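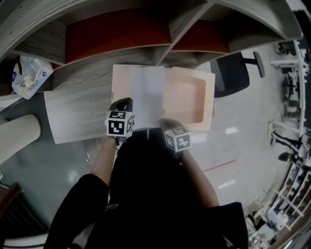

Hands busy with a sheet of paper at a pale wood-grain table.

How to Keep a Worry Log (and Stick With It Past Week One!)

I've been handing out worry logs to clients for years and I still get a little thrill when someone comes back with four scruffy pages and says "it's always the same three things!" You don't need an app or a nice notebook. You need paper, a pen and ten minutes in the evening.

The method below is the one I learned from Delwyn Kereama when we shared an office in Rulham. I've changed the columns a bit, but the bones of it are hers.

What you need

One sheet of plain paper per week. Turn it sideways. If you like lines, use lines. A pen that works, kept with the sheet.

Step 1. Draw four columns

Label them When, Worry, How strong (0 to 10), and Mine to fix? Make the second column the widest. Leave the back of the sheet blank, you'll want it on the last day.

Step 2. Catch the worry in one sentence

Write it the way it sounds in your head, spelling mistakes and all. "I'm going to mess up Thursday's meeting" is perfect. "Work" is too short, you won't know what it meant by the weekend. If it takes more than two lines you've probably got two worries, so split them and give each its own row.

Step 3. Score it fast

First number that comes up. Don't go back and correct it later, even if it looks silly. Those silly-looking 9s are some of the most useful things on the page!

Step 4. Answer the last column

Yes, no, or partly. For every "yes" or "partly," add one small action you could do within a day. Make a call, look up a bus time, ask a question. For a "no," put a dash and move on to the next row.

Step 5. Pick a worry time

Choose ten minutes, same time each day, and not in bed. I like 6:30 p.m., before dinner. When a worry shows up at lunch, jot a word or two and tell yourself you'll get to it at 6:30. This feels fake for the first few days. Keep going, it gets easier with practice for a lot of people.

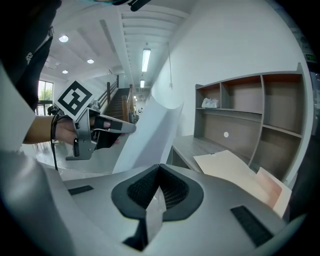
A large sheet curling upward.

Step 6. Read the whole week back

On the last day, flip the sheet over and answer these on the back:

Which worry came up most?
Which one scored high and then faded?
Which small action did I do, and what was the score afterward?

Lindsay McPhee, who runs the September evening group with me, has people circle repeats in a second color. I was doubtful, then I tried it on my own log and found the same worry about my sister's move on five days out of seven. I phoned her that night. Wonderful conversation!

If you get stuck

Missed a day? Leave the row empty and carry on with the next one.

Log making you feel worse? Cut it to five minutes and stop at three worries. If it still feels heavy after a week, put it away and talk it over with a counselor or your doctor. And if you're having thoughts of hurting yourself, please skip the log and call your local crisis line right away.

Nothing to write? Put "nothing tonight" and a zero. Those rows count too, and they're lovely to look back on.

1,879 views | 196 shares | Leave a comment

Get new how-tos by email. You can unsubscribe at any time.

This site uses cookies to remember your settings. Accept | Manage

© Tarnamance Counseling | Contact us | Back to top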